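Flidis is opening a second shop, and I for one am very pleased, as it means I can stop begging my sister to bring pots of their soup down on the train. The new place is on Moynihan Street, in the old shoe repairer's, and the doors open at 7.30am on Thursday.

If you haven't come across them, Flidis does soup, bread and not a lot else. Kinga Farkas started it from a market stall and still makes the stock herself. She told me the menu will have six soups at a time, two of them vegan, and that the mushroom and barley stays on all year "or there'd be a riot". A large bowl with rye bread is £6 – fair for round here, I'd say.

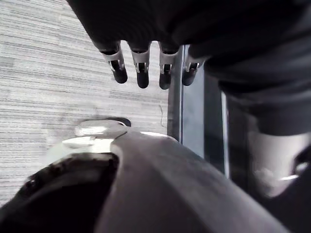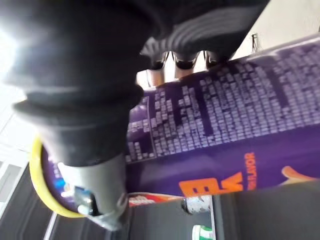
The bit I was most curious about was the tubs. You pay a small deposit, take your lunch away in a proper lidded bowl and bring it back whenever you like. The first shop got 2,099 of them back last November, and Kinga reckons only a handful went missing (I have one in my cupboard, sorry Kinga, it's coming).

Her business partner Jaanus Sepp is running the new kitchen. He's hoping for a third shop by next winter, though he did go a bit quiet when I asked where. There are 20 seats inside and a bench out front, and dogs are welcome on the bench side.

Comments (3)

Valdis K
Is the cheese scone coming too? That's all I need to know.

Maureen
£6 for soup!! Mind you it is very good soup.

K. Paju
Parking on Moynihan Street is hopeless, get the bus.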